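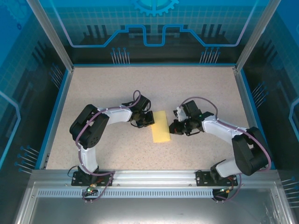
How to Anchor a Metal Carport Kit (and What the Leaflet Skips)

29 Jul 2018
By Mirela Assunção

Search this site... Go

I've put up two steel carports from kits, and I don't believe much of what's printed on the boxes. "Wind rated" is my favorite. Rated in what ground, with which anchors? The Obura kit I bought last came with a bag of short pins and a leaflet that said "suitable for most soils." I threw the pins in the scrap bucket.

Before you start, call your building office and ask what they want for footings. Ask them, not the store. Also get your utility lines marked. Both are dull jobs and both come first.

1. Find out what you're standing on

Dig a test hole where one post will go. If you hit fill, rubble or loose sand, screw-in anchors are a gamble whatever the salesman tells you. Firm clay is better, though I still wouldn't trust pins in it.

2. Lay out the base rails and square them

Set the rails where you want them and measure corner to corner both ways. The two numbers should match. The leaflet says "close enough" is fine, but the roof panels don't agree. My first try was out by 2 inches and I could not get the last sheet to line up until I took half of it down again.

3. Pick an anchor for the surface

On a concrete slab, use wedge anchors and stay well back from the edge. On soil, pour footings to the depth your building office gives you. On asphalt, be suspicious of everyone. Asphalt anchors exist, but what holds them is the ground underneath, so ask to see the maker's pull-out figures and read which base they were tested in.

4. Drill, clean, set

Drill through the rail into the slab, then blow the dust out of the hole. Blow it out again. A dusty hole is the usual reason an anchor spins instead of biting. Tighten to the number on the anchor maker's sheet – the carport leaflet may not give one.

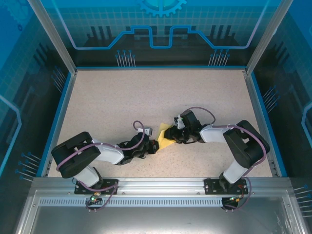 Two arms on one rail, with a yellow cloth between them

5. Stand the legs and brace them the same day

Don't leave bare frames up overnight. Fit the corner braces before any roof sheet goes on, even if the drawing shows them last. A roof without braces is a sail.

6. Go back in October

Check every nut before the winter storms. I found 2 loose on mine after one summer, both on the driveway side.

Should you pay someone? I was quoted $2000 to anchor a kit I could set myself over a long weekend. If you're on a slope or in real snow country, pay it, but get the footing depth in writing.

Comments (3)

Sobia Durrani
My Jilel kit came with the same silly pins. Store swore they were fine. What size wedge anchor did you use?

Mirela Assunção
Whatever the rail holes and your slab thickness allow. I won't give a size for a slab I haven't seen.

Jacinto Mendoza
Don't agree on asphalt. Mine has been up 30 months and hasn't moved. Then again we don't get much wind.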